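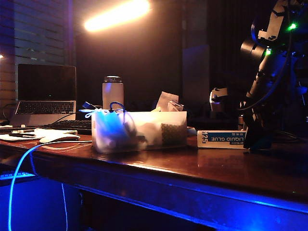

Workshop Tips: Records for a Business Run From Home

Home Kitchen Workshop Paperwork Contact

3 min read

A one-person shop in a garage or spare room is still a business when the local count comes around. Darstead lists 307 businesses, and 359 more are listed in Plitlow. The forms are short. Most of the work is in finding the numbers, and that gets easier if they are written down during the year.

1. Use one address. Pick the place where the work is done and put that address on the license, the tax forms and the survey form. A mailbox in Ninow and a workshop in Darstead can end up as two entries, or as one entry in the wrong town.

2. Keep a headcount sheet. Rule one line per pay period and write down how many people were on payroll. Put the owner in a separate column. Helpers paid by invoice go in a third column. Add nothing else to the sheet.

3. Store forms by year, then by type. A single accordion file will hold several years for a small shop. Label the tabs in pencil so they can be reused. 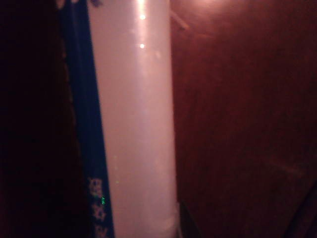 Does a business with no employees belong in the count?

It depends on the table. Many tables of establishments include only those with paid employees, and businesses run by the owner alone are reported in a separate series. Read the note under the table before comparing two towns.

4. Choose the activity code by sales. If you repair chairs and also sell stain, add up the receipts for each. The larger total decides the main activity. Write the code inside the front cover of the ledger and use the same one next year unless the totals change places. 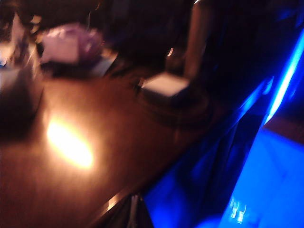 5. Separate household and shop costs. Electricity is the usual problem. Eamon Daly, who does upholstery in Dewulf, had a separate meter put on his workshop circuit and reads it at the end of each month. The reading for August was 970 kilowatt-hours. He enters the figure in the ledger next to the rent and splits the bill from that.

Where there is no separate meter, measure the floor area of the shop and of the whole house, divide the first by the second, and apply that share to the bill. Keep the measurements with the bill.

6. Copy the form before mailing it. Write the mailing date on the copy. Staple the headcount sheet behind it.

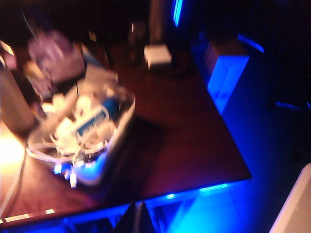
What should be done if last year's form had a mistake?

Send a corrected copy to the office that issued the form, with the changed line marked and the year written at the top. Keep the original and the correction together in the file. Leave this year's numbers alone; adjusting them to make up for an old error produces two wrong years.

7. Close the books on a quiet day. Sunday evening works for most home shops. Total the receipts, fill in the headcount line, and put the sheet back in the file.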